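Packing and Storage list: Re: repainting grey sheet metal bins, or not
Mar 22, 2025
Posted by the Plunov stores desk

We went through this question a while ago, so I'll answer what I can. The earlier message is quoted first for anyone who didn't keep it.

> We have 61 grey bins of the painted sheet type, bought secondhand
> when Lollent cleared out its old building. The walls are thin but
> straight. The paint is holding on the sides and going on the flat
> panels, where things get dropped and dragged. Some are down to a
> dark patch as big as a hand.
>
> Two questions. Does anyone bother to repaint, or do you put in a
> liner and forget about it? And does the scraped area mark light
> colored goods? We keep a lot of small plastic and rubber pieces,
> many of them white or pale, and I don't want them coming out with
> grey streaks.
>
> We would also like to hear what people do about mixed small items
> in one deep bin. Ours always end up in a heap in one corner.

On repainting: we tried it on 2 bins and stopped. You have to take the whole panel back to get the new coat to stick, and the thin walls flex when you lean on them with a sanding block. The new paint was softer than the old and started to show marks within a month. If the bin is only for indoor use and stays dry, I would leave the patches alone. Wipe them with a dry cloth, feel for any raised edge of paint, and knock that down with fine paper.

Wear in ours is mostly on the pale panels. The back walls get much less contact and still look decent.
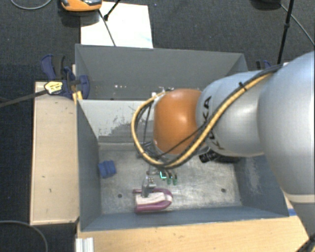 By the Plunov stores desk, for the Packing and Storage list

The pale panel with the dark scuffed patch is a fair match for what you describe. The coating looks scraped away there, and the patch has no regular shape. The pink and white piece on the floor of the bin is the sort of light colored item you are asking about. It has a magenta-pink rim bent around one end and an off-white middle.

Do they mark? In our experience a little, if they rub against bare metal for a long time. A piece that is put in and taken out the same day comes out clean. Pieces that rode back and forth to the Plirard building in the van picked up faint grey lines on the white parts. Those came off with dish soap and a soft brush. The pink parts never showed it, or we never noticed.

Liners: we bought a roll of ribbed rubber mat in September and cut it to fit. It does stop the marking. It also holds dust in the grooves, and small things stand up on the ribs at odd angles, so they are harder to get hold of. Smooth mat is better. Cut it a little short on every side so you can get a finger under it, and don't glue it. Someone on this list suggested felt. We had felt in one drawer and it collected every crumb of packing foam in the place.

For mixed small items, the heap in the corner is mostly from tilting the bin to carry it. We keep nearly 3000 small pieces in all and no longer store them loose in deep bins. They live in shallow trays on the shelf. The deep bins are for the day's work only, with a single layer on the floor and nothing piled on top. It takes more trips to the shelf. Long pieces with a curved end should not go in with anything that can hook into them.

One thing to check on secondhand bins is the top edge. Run a gloved hand along it before you put them to use. We had a few with a burr at the corner and filed those down.

If you still want to repaint, Villanueva had a can of grey that was close to the original color. I have the shade written down somewhere and can look for it.

Recent on this list
Smooth or ribbed mat for shelf bins
Labels that come off in one piece
Stacking thin-walled bins without denting them
Wanted: shallow trays, any color
Getting tape residue off painted metal

Contact the list owner | Copyright Packing and Storage list | Back to top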